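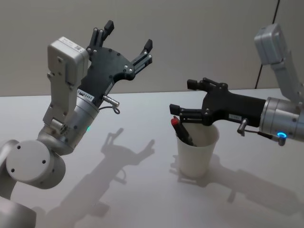
Storing dry erase markers: cup, tray or drawer?

skomen612
We redid the craft room in May and I ended up with a long white table and nowhere sensible to keep the markers. Right now they go in a paper cup, tip up, cap on. My sister says this is wrong and that they should lie flat. My husband says tip up or they leak. I have a mix of dry erase, permanent and a few paint markers. What does everyone else do? The table is used for homework, labels and wrapping, so whatever I use has to move out of the way fast.

lidommont
Flat for dry erase. The color settles if they stand tip up for a few weeks and you get that pale watery line. Tip down is fine for a few days but I had one leak into the cap and ruin a sleeve. Flat in a shallow tray is the safe answer for all three kinds you have.

Momamix
Tip down here, going on two years in a mug. No leaks. They write better than the ones in the drawer. I think the leaking depends on the brand and whether the cap was pushed on until it clicked. Kids never push it until it clicks.

skomen612
The click is a real problem in this house. Half of them are lying on top of the pen and not on it at all by dinner time.

c_bermudez
I run an after school room on Saturday mornings and weekday afternoons and I buy markers by the box, so I'll give you what works for us.

Dry erase: flat, in a tray with low sides.
Permanent: doesn't matter much. Cup is fine.
Paint markers: flat. They need a good shake before use however you store them, and tip down they can blob on the first stroke.

The other thing is that a paper cup on its own tips over. One marker in an empty paper cup is top heavy and the first elbow sends it across the table. Put something heavy in the bottom. We use dried beans with a circle of cardboard over them so the tips don't get dusty.

Consuelo Bermúdez

lidommont
Beans in a classroom is how you get beans on the floor. A glass jar does the same job.

c_bermudez
Not with seven year olds. I have swept up glass and I have swept up beans and I'll take the beans.

Momamix
Why not a plain heavy mug? Everyone has a chipped one. Mine weighs enough that I have never knocked it over, and it washes.

skomen612
I like the mug idea but I wanted white to go with the table. I should have said that. The paper cups were left over from a birthday and they happened to match.

Florian L.
Paper cups are good for one thing, which is that you can write on the side. I keep one per type of marker in the garage and the name of what goes in it is on the cup. When it gets grubby you throw it out and write a new one. To make it heavier, put a second cup inside with a large washer between the two. The washer can't fall out and nothing touches the tips. It takes a minute.

I'd store the dry erase ones flat, same as the others have said. The permanent ones I keep standing, cap up, and I have had no trouble.

skomen612
Florian, what size washer? I have a tin of them but no idea what they came off.

Florian L.
Anything that sits flat on the bottom of the cup. If the first one feels too light, add another.

moya_1631
Going to disagree with most of this. I think the way you store them matters much less than people say. What kills markers is the cap being off. I did a test of sorts last winter with dry erase markers from one pack, some standing up and some lying in a drawer, and used them all for grocery lists. I could not tell them apart by the end. The one that died first was the one my son left open on the windowsill.

So my vote is to keep them wherever people will put them back. For us that is a cup in the middle of the table, because nobody opens the drawer. A marker standing the wrong way up in a cup is better than one under the couch.

lidommont
Grocery lists aren't much of a test. You use each one for ten seconds. Fill a whole board and you'll see the difference.

moya_1631
Maybe so, but she said homework and labels, and that is closer to my grocery lists than to a whole board.

c_bermudez
Moya has a point about putting things back. My tray only works because there is a person standing there at the end of the session saying put it in the tray. At home I use a cup as well.

lidommont
Fair enough. I would still turn them over once a week if they're standing. It costs nothing.

Momamix
I am not going to remember to turn my markers over.

wrapandlabel101
Has anyone got a way of telling permanent from dry erase at a glance? We had a permanent one used on the whiteboard at my mother's and it took an evening to get off. The barrels look the same to anyone in a hurry.

Florian L.
Tape around the barrel of the permanent ones. Red or yellow, whatever stands out. Don't go by the cap, the caps get swapped.

wrapandlabel101
They do get swapped. We had a blue one with a green cap for most of a year.

Momamix
For getting it off the board, scribble over the permanent with dry erase and wipe while it's still wet. It may take two or three goes. Try a corner first. And I would not do it on a painted table, only on a proper whiteboard.

skomen612
Good to know. There is already a gray smudge near one corner of our table and I had been blaming newspaper. It came up a little with dish soap and then stopped.

c_bermudez
Rubbing alcohol on a cotton pad, if the surface can stand it. What is the top made of?

skomen612
Not sure. It came with the house. I'll try it on the underside first.

Update: I did the two cups with the washer in between and it stays put when I bump the table. Permanent markers are in there with yellow tape on them. Dry erase are lying in the lid of a shoebox until I find a tray I like. The alcohol was fine on the underside, and the smudge is now half the size. My sister is happy about the lid. My husband has put his own marker back in the cup tip up.

lidommont
For the tray, look at the ones sold for cutlery drawers. The narrow single ones are long enough for paint markers and they come in white.

skomen612
I'll measure the paint markers tonight. A couple of them are the fat kind.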